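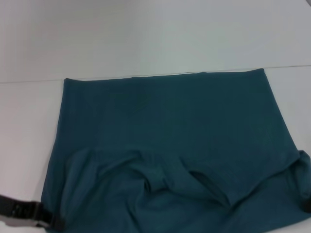 Karkness Metal Guild, notes from the February meeting

Taken down by me, Milagros, as Wai-kit had his hands full with the coffee. Sorry for the spelling of the steel grades, I write what I hear.

Present: Lai-ching Lai (chair), Siu-fong Tsang, Wai-kit Hsieh, Pak-hei Yip, me (Milagros Soler), plus eight members, so 13 of us in all. We got going at 7:10 p.m.

Last month's notes

Read and passed. Siu-fong asked me to fix one thing: she said the blower on the small forge was "noisy," I wrote "nosy." Fixed!

Coal and propane

Wai-kit got a new quote from Zormont for blacksmith coal. It's up again, $606 for the load we usually take, delivered to the side door. There was a fair bit of grumbling (some of it mine). Pak-hei wondered if we should put everybody on the gas forge for the summer and buy half a load in the fall. Lai-ching is fine with gas for the beginners but doesn't want to lose the coal fire for welding, and I have to say I agree with her, I've never gotten a decent forge weld out of that gas forge and I've tried plenty. We voted to take the full load now, nine in favor, three against, and Pak-hei sat it out. Wai-kit will place the order.

Beginner class

This took up most of the evening. The spring class is full and there's a waiting list. Siu-fong is teaching again and wants to change the order of the projects. Up to now everyone has started with the S-hook, then the leaf key ring, then the bottle opener. She'd like to put a plain drive hook first, so that people learn to draw a square taper before they have to bend anything. The bottle opener goes last or gets dropped. I said please don't drop it, it's the one thing my sister ever asked me to make for her, and a couple of other people liked it too, so it stays as an optional extra for the quick ones.

We also talked about stock. Siu-fong has been cutting 3/8 square by hand on the bandsaw the night before each class and she's sick of it. Pak-hei offered to cut the lot in one go, 100 blanks, and put them in the bin under the leg vise. Yes please!

Safety glasses: the old ones are scratched so badly you can hardly see the heat color. Lai-ching will buy new ones. Also a reminder to everyone, me included, no polyester near the fire. Cotton or wool only, and real shoes.

The Winis power hammer

Still down. Pak-hei has had the treadle linkage apart and the bushing is worn oval. He can turn a new one in bronze if somebody finds him the bar, and Wai-kit thinks he has an end piece in his garage. The bigger worry is the motor. A rewind would be $900 and we don't have that sitting around until the dues are in. We went back and forth on this for ages. In the end we agreed to do the bushing first, run it gently for a few weeks and look at the motor again in April. Until then please don't lean on it with the heavy stuff, and tag it out when you leave.

Garden gate

Lai-ching passed around the drawing for the gate at the Sin Street community garden. Two panels, C-scrolls in pairs, collars on all the joins (no MIG, they asked us specially). I love it. There was a question about whether the scrolls should have fishtail ends or snub ends, and we'll make one sample of each and let the garden people pick. I'm doing the fishtail, Wai-kit the snub. Siu-fong will make the scroll jig, and would like whoever borrowed the big bending fork to bring it back before then.

Other bits

The slack tub stinks. Pak-hei will empty it.

Somebody left a very nice 2 lb cross-peen by the swage block. It's in the office.

Tool swap is on for next month, bring your own table.

We wrapped up at 8:55 and a few of us stayed on to look at tongs.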